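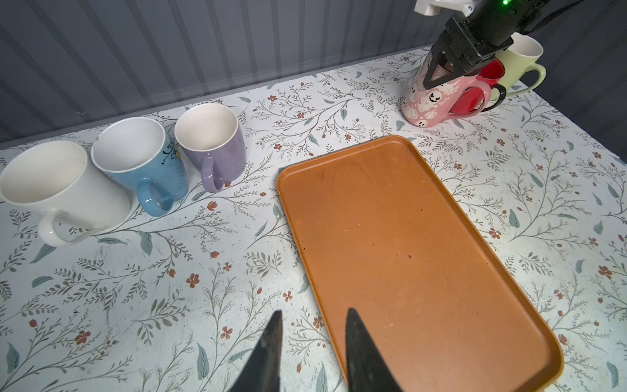
May
By Khang Đoàn

My grandmother never owned a coffee maker. She had a dented tin filter, a can of condensed milk and a whole lot of opinions, and at five in the morning you could hear all three of them going at once. I slept through most of it as a kid, so naturally I'm now the kind of grown man who drives 60 miles to Zutbridge to learn about coffee from a stranger.

The stranger is Tài Võ, and he runs a roastery called Grudik out of what used to be a tire shop (it still smells a little like one by the door). I'd been buying his beans by mail for a year -- a dark, chocolatey blend he calls Tuhumury -- and I finally wrote and asked if I could come bother him for a morning. He wrote back one word, which was "early."

So, early. I showed up before the sun did and he already had a batch going. 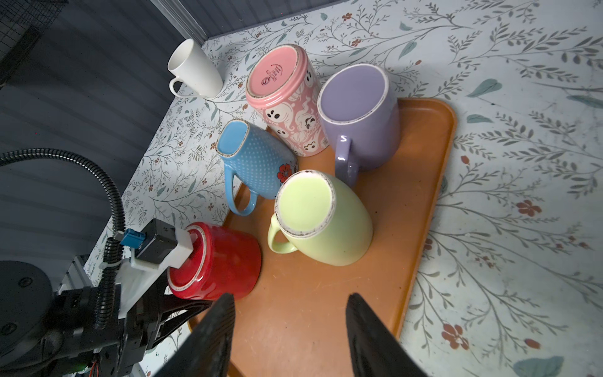 The first thing he taught me was to shut up and listen. Coffee beans pop when they roast, like popcorn with better manners, and everything you do depends on catching that first crack. I missed it completely because I was telling him about my drive! He pointed at the drum, I stopped talking, and there it was, a dry little ticking that got faster and faster. He let it run a bit longer, then dumped the whole load into the cooling bin and stirred it with a paddle while the smoke went up past the lights.

He has roasted 157 batches since the new year, all written up in pencil in a ledger. Next to one of them it just says "sad." I asked. He changed the subject.

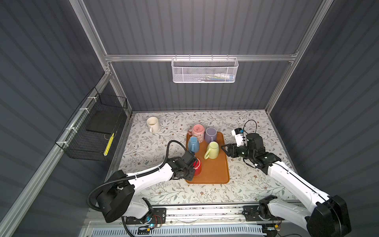

Tasting coffee the serious way is called cupping, and I was bad at it. You're supposed to slurp from the spoon loud enough to embarrass your family, and then say what it reminds you of. Tài got dried cherry and cedar. I got "coffee," and then, after he stared at me for a while, "maybe toast?" The pros use matching white bowls for this, so color doesn't fool them. At home I'm a ceramic mug person, the kind you see with an orange tray and a flowery tablecloth, and I'm not about to switch. Tài says fine, just warm the mug first, and quit buying beans by the barrel.

That last one stung. I had a bag of Ukow in my freezer that was nearly 14 months old, and I'd been saving it for company.

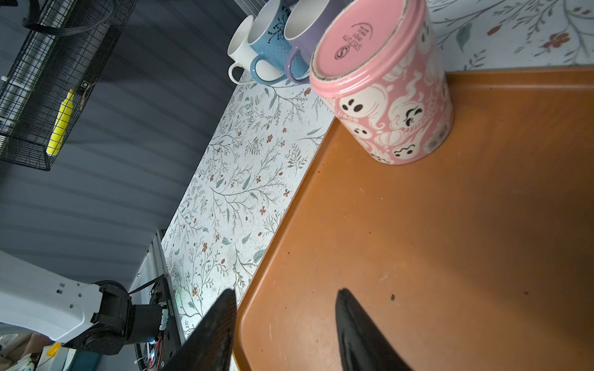
I threw it out when I got home, for the record. Then I dug out my grandmother's filter, spooned in some of the Tuhumury and stood there at the counter watching it drip, which takes forever. She used to fill that time by complaining about the neighbors. I called my sister and we did the same, and by the time we'd gotten to the guy with the leaf blower my coffee was ready, and a little too strong, and I drank all of it.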